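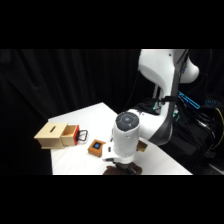
Wirkeo releases its arm control software with a new planner for drawers and lids

Robotics software maker Wirkeo put out a new version of its arm control package on Wednesday, and the piece that people in the Morris office have been talking about for months is finally in it: a motion planner, called Kaltulex, that treats a drawer, a door or a hinged lid as something that moves in its own particular way and plans the arm's path around that.

Anyone who has tried to get a robot to pull open a drawer will know why the team is so pleased. The old planner thought in terms of free space, so it would take hold of a handle and then happily compute a nice smooth curve to wherever it wanted the hand to go next, with no idea that the drawer could only slide along one line. The arm would strain a little sideways, the force limit would trip, and somebody would have to walk over and clear the fault. (There are engineers at Wirkeo who can do this without putting down their coffee.)

Kaltulex starts with a rough guess from the camera about which way the drawer runs, begins a gentle pull, and corrects that guess as it feels how the handle pushes back. According to the company, the corrections are made at the level of the arm controller, so the planner doesn't have to stop and think again halfway through the pull. Developers can also hand it a known direction if they have one, and it will simply use that.

The company tested the planner on its usual tabletop setup, with a wooden box whose red-orange drawer has a black loop handle, and a few small blocks set out on a white table. In the last round before release the arm finished 70 of 79 drawer tasks with no help from a person. Most of the misses came down to the grasp itself, with the fingers closing a bit too high on the handle, and the team says it would like to look at that next, probably with a better wrist calibration routine.

There is good news for people who have to work out what went wrong afterward, too. The log viewer, Zorkell, now lines up the camera picture, the planned path and the measured forces on a single timeline, so you can drag back to the moment a pull went crooked and see all of it together. It opens older logs as well, although those recorded before the last major version will show the forces only.

Existing users can install the update from the package server, and scripts written for the previous planner should keep running as they are, with Kaltulex switched off until it is turned on in the settings file. Support for cabinet doors is marked experimental for now. Wirkeo expects to follow up with a maintenance release in November.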